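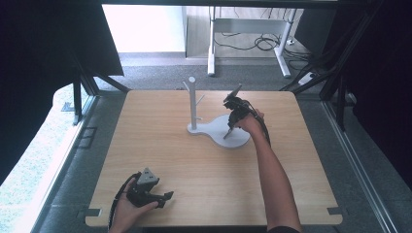
Wood pellets deserve a better hearing than they get, and the place to start is the small town boiler room.

I have heated my house with pellets for 15 years. In that time I have listened to people call them a fraud and to other people call them the answer to everything. Both groups tend to argue about giant power plants that burn shiploads of pellets to make electricity. I don't like those plants much either. Most of the heat goes up the stack or into the river, and the fuel has crossed an ocean to get there.

Heating a building is a different job. A decent pellet boiler turns most of what you feed it into warm water, and the fuel can come from sawdust that a mill has to get rid of anyway. In Clusness the school and the library share one boiler. The pellets come from Hamalent, where the sawmill used to pay to have its sawdust hauled off. The truck makes the trip in less than an hour.
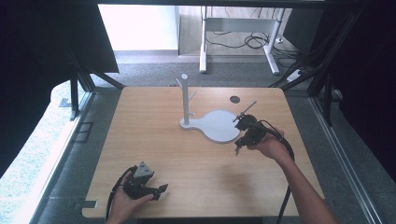 The town had 4 bids for that boiler, and two of them were for oil. Oil was cheaper to install. It was not cheaper to run, and the price jumped every time something went wrong far away. Pellet prices go up too — I paid more last February than I ever had — but they go up for reasons a person can drive over and look at, such as a slow year at the mill.

There are real problems. Smoke is the first. Old stoves and wet fuel put fine particles in the air, and people with bad lungs pay for it. I would support a rule that took the worst stoves out of use, with money to help replace them. The second is supply. Clusness can run on mill waste. If every town in the county tried it, somebody would start cutting whole trees for pellets, and the carbon math gets a lot worse when that happens.

So I would put a limit on it. Use pellets where there is sawdust nearby and a building that needs heat, and stop when the sawdust runs out. The Holtano district wants a plant that would heat 400 homes, and it has no mill. It should look at heat pumps first. Its own study, done by Lindqvist, says most of the fuel would come by rail from out of state. I read that page twice, and I can't see how the plan got past it.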